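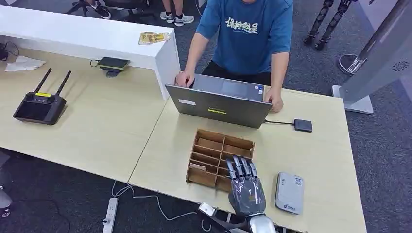 The Household and Shop Work Study at Pormont is looking for paid participants for its second round of sessions. The study asks a plain question: which ordinary chores can a machine do today to a standard that the person who normally does them would accept? Claims on this subject are easy to find, and most of them rest on short films of a single successful attempt. Our work is slower and is carried out at a table. A jointed hand brought up to the front of a small box divided into compartments, with an operator standing across from it at an open laptop, is a typical station. Sorting small items into compartments of this kind is one of the tasks on which participants will be asked to work and to give their judgment.

About the study

The study is run by the Pormont office of Elavura, under the direction of Weronika Czerwiński, and is carried out in cooperation with Wieczorek, a hardware and housewares retailer. The first round opened in April and dealt only with chores done in the home. The second round begins in September 2019 and adds tasks taken from the stockroom and the sales floor.

Twelve tasks have been selected. They include sorting mixed screws and wall plugs into a divided tray, folding hand towels, pairing socks, clearing and wiping a table after a meal, facing goods on a shelf, replacing price cards, unpacking a carton of mugs, and returning misplaced goods to the correct bin. Each task is first carried out by participants and then attempted by machine under the same conditions. The results are scored on a common sheet known as Stira, which records time taken, items dropped, items placed wrongly, and whether a person had to step in.

Results from the first round were mixed. Machines did well where an object was stiff, of a known shape, and set down in the same position each time. Performance fell sharply with cloth, with objects lying on top of one another, and with anything thin resting flat on a hard surface. A paper card at the bottom of a narrow compartment remains a hard case, as the fingers must pass between the walls before they can close. The study takes no position on how soon these difficulties will be overcome. Applicants who doubt that they will be are as welcome as applicants who do not.

Whom we are seeking

We wish to enroll 100 participants in two groups.

Group A, household. Adults who do at least half of the cleaning, laundry or tidying in their own home. No work experience is required.

Group B, shop floor. Adults who have worked for 12 months or more in retail, stockroom, packing or order picking. Current and former workers may apply.

All participants must be at least 18 years old, able to stand or sit at a work table for periods of up to 40 minutes, and able to follow spoken and written instructions in English. Left-handed persons are especially encouraged to apply, as they were too few in the first round. A background in engineering or computing is neither needed nor preferred. Persons employed by Elavura or Wieczorek, and members of their households, may not take part.

What participants will do

Each participant attends three sessions on separate days. In the first session, you will carry out a set of chores at your own pace while your hands and the table are recorded. In the second, you will observe machine attempts at the same chores and mark each result as acceptable, acceptable with correction, or not acceptable. You will be asked to give a short reason in your own words. In the third, you will work beside the machine, handing over part of a chore and finishing what it leaves undone.

An operator is present at the table throughout the second and third sessions and is the only person who may start or restart the equipment. Participants are not asked to operate, program or repair anything. You may stop any task at any time by telling the operator, and you may leave the study without giving a reason.

Please note that sessions take place in a working laboratory. Other staff and other equipment may be active nearby, and there are cables on the floor in some areas. Closed, flat shoes are required. Rings, bracelets and loose sleeves must be removed or secured before work at the table.

Payment

Participants who complete all three sessions receive $225. Those who withdraw early are paid for each session attended, at $75 per session. Travel costs within Pormont are repaid on presentation of a ticket or parking receipt.

Recordings and privacy

Recordings are used to score the tasks and to compare human and machine attempts. Faces are not needed for this purpose and are removed before the recordings are passed to the scoring staff. Scores are stored under a participant number. The household group will also be asked to complete a written form on chores done at home, and any question on that form may be left blank. Wieczorek receives summary results only and will not be told which of its present or former workers have applied.

The full set of scored attempts, expected to pass 2,000 by the close of the round, will be made available for reading at the Pormont office. Participants may ask to be sent the summary report by mail.

How to apply

Application forms may be collected from the front desk of the Pormont office or from the service counter at any Wieczorek store. Please state the group for which you are applying, your usual working hours, the hand you write with, and any chores you are unable to perform. Group B applicants should add a short account of their duties in their most recent position. References are not required.

Applications are considered in the order received until both groups are full. Selected applicants will be contacted by telephone to arrange a first session and will receive the consent form in advance, so that it can be read at home. Those not selected will be notified in writing and may ask to be placed on the reserve list.

Questions about the study may be addressed to Weronika Czerwiński, Household and Shop Work Study, Elavura, Pormont. Requests for step-free access, a chair at the work table, or large-print instructions should be noted on the application form.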